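Sestero to Record 3000 Household Pickups by Hand, Including the Awkward Ones

RISTVILLE, April 2020 - Sestero, which teaches machines to tidy up after people, today opened a recording program built on the least glamorous skill in robotics: picking things up off the floor.
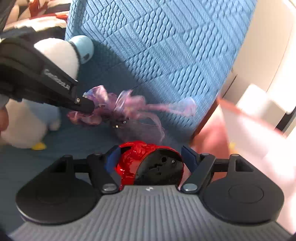
How many recordings does a learning system need before it can handle an object it has never met?

More than its builders would like, and the number depends on how different the recordings are from one another. Sestero's first release will hold 3000 of them, and the company expects to learn from its mistakes soon after.

The program, named Weris, uses hand-held grippers. A person squeezes, lifts, carries and lets go while a camera on the tool records the whole business from the gripper's point of view. The recordings then go to a model that tries to work out what the person was doing, a question the person can't always answer either.

"We spent a long time collecting perfect grasps of perfect blocks," said Ya-wen Kao, who leads data collection at Sestero. "The model got very good at blocks. Then we showed it a ribbon and it behaved like somebody trying to fold soup."

Weris sessions therefore favor things that sag, shine, slide or tangle. Plush toys, cushions, ribbon and crinkly, glossy items all belong on the list. Operators are asked to work at an ordinary pace and to leave their fumbles in. A dropped object is labeled as a dropped object and kept. Early on, several operators quietly deleted theirs out of pride, and the delete button has been moved.

Each finished recording is reviewed by 2 people, who mark where the grasp begins and where it ends. When they disagree, the recording goes to Ming-te Kong, whose job title is senior annotator and whose calendar is full. The most common dispute is whether an object resting on a finger pad is being held or merely visited.

Bahrami, a Ristville maker of sorting equipment, will be the first outside company to train on the material. "Our machines are excellent with boxes," said Ebise Mekonnen, head of engineering at Bahrami. "Customers keep sending us things that aren't in boxes. We've asked them to stop and they won't."

The first release is planned for July. It will include the failed attempts, the reviewers' marks and a short guide to the labels, now in its second draft after readers of the first wanted to know what "sort of got it" meant.

Companies that wish to suggest objects for later sessions may write to Yee-man Yen in the Sestero press office. Please don't mail the objects - the shelf is full.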